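How I Cut My Kitchen Down to Two Outlets' Worth of Counter Gadgets

My kitchen has one decent stretch of counter, and for years I used it as a parking lot. Blender, kettle, rice cooker, a waffle iron I plugged in maybe twice a year. So in January I finally cleared the lot, and I'm so glad I did!

Start by taking everything off. Yes, everything, even the salt. Wipe the counter down and pull the crumbs out of the corner by the wall (mine were grim). Then leave it bare overnight and put a thing back only when you reach for it. After 3 days I had put back the kettle, the toaster, a cutting board and the knife I like.

Next, check what you're plugging in. Look on the bottom of each appliance for the wattage. My old kettle pulls up to 1000 watts and my hand mixer is only 200, so I run the mixer wherever I please and give the kettle its own outlet. Skip the power strip for anything that heats.

Now the drawers. The one nearest the board should hold what you use while chopping — peeler, scissors, small knives — and nothing else. I moved the takeout menus and dead batteries out of mine and got a whole drawer back.

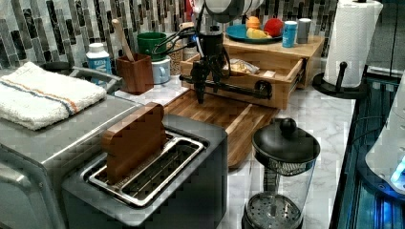

Berenice Arriaga wrote to me after my first try at this and said the toaster ought to go in a cupboard too, and that hers comes out for breakfast and goes back once it has cooled. I gave it a go for 2 weeks. I kept forgetting to put it away, so mine lives out. If you eat toast less than I do, her way will probably suit you better.

For the stuff that didn't make it back, I used a plain storage bin from Venutik and wrote the contents on the lid with a marker. It went on the shelf over the fridge. Anything I hadn't fetched down by summer went to the swap table in Bidport, waffle iron included. I do miss the waffles a little.

Last job: empty the crumb tray. Unplug the toaster first, let it cool, slide the tray out and tap it over the trash. I do mine when I change the sponge.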